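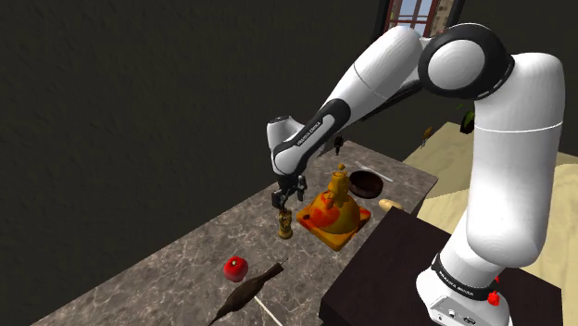 SLIDE 1 - What we're asking for

Hi all, Anayeli Villalobos, kitchen lab side. Haoran Mao has the vendor questions at the end, save them for him.

Short version. One arm, one two-finger gripper, one counter cell. Decision needed before the August money is gone for good.

Leave the sim view up while I talk. Kitchen counter, small gold figurine under the gripper, apple in front, wooden spoon, cutting board. All of it is model files. Cost us staff time and nothing else. Say that slowly, the Clillbridge people will want to write it down.

SLIDE 2 - Where the money sits

Equipment line: 24 thousand left after the Hnatiuk invoice.
Does NOT cover a new arm. Say it early, dont let them find it in the table.
Options - lease, used, or split the purchase with Clillbridge.
My preference is lease. Haoran prefers split. We've argued, fine to let it show.

SLIDE 3 - What people forget to budget

Mounting. The base has to bolt to something stiff. Old bench in room 13 is no good, it rocks when you lean on it.
Spare fingertips. Order with the arm, not after!
Floor space for full reach, plus room for a person to stand clear.
Power drop and a network run, facilities quote was 1933 dollars. Yes for both. Ask me later how long that took.
Training days. Two people minimum, so one can be out sick.
Shipping crate - keep it. Lease return wants the orignal.

SLIDE 4 - Object list

Point at the counter again.
The arm price is one number. The objects are a lot of small numbers and they come out of supplies, different code.
Want shapes that give trouble. Thin stuff lying flat, like the silver utensil at the back or the white stick up front. Round stuff that rolls, apple. Bell-shaped thing on the cutting board, wide bottom, narrow neck, where do you even grab it.
Small and upright = the figurine. Easy to knock over. Good first test.
467 dollars covers the first set plus doubles. Real fruit not included, bring your own.

SLIDE 5 - Order of spending

1. Finish task list in sim. No purchase order untill this is signed.
2. Bench and power.
3. Lease paperwork (Pilineo wants 2 signatures, Jesis wants one).
4. Arm delivery.
5. Objects, fingertips, small stuff.

If somebody asks can we do 4 before 2 - no. It would sit in a crate on the clock.

SLIDE 6 - Questions

Likely ones:
Why this size of arm? Reach over a counter, that's the job.
Why not two arms? Money. See slide 2.
Who maintains it? Haoran, then whoever he trains.
Can Clillbridge students use it? Yes if split, by the hour if lease. Rate not set.

Hand over to Haoran. Quote sheets are in the blue folder, pass them left.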